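Handout 2: Visit to the Platby open day
Course notes, F. Surdu

We went to Irnthorpe in January to see how hand-held grippers are used at a table. Read section 2 of the Rerari notes before you write this up.

1. Closed fingers
Start with the gripper at rest. The two fingers meet along a flat face - note the seam. The arms either side of them carry brass-coloured rings at the joints.
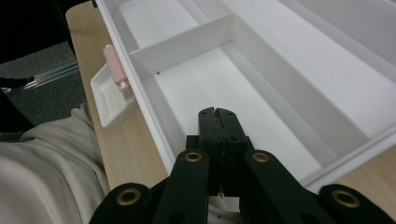 Fig. 1. Fingers closed, white divided tray behind.

2. Holding a curved part
A handle is harder to hold than a block, as it tapers and the pads touch only a small area. Look at the inner faces of the pads and compare them with the outer ones. Wear of this kind should go in your report under "contact surfaces".

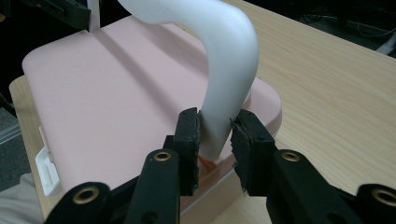

Fig. 2. Pads either side of the lower end of a white handle, over the pink case.

For the write-up
Draw the linkage from Fig. 1 and mark the joints. Up to 10 marks for the drawing, 20 in all. Hand in to Florin Surdu, Iordache building, by 2 pm.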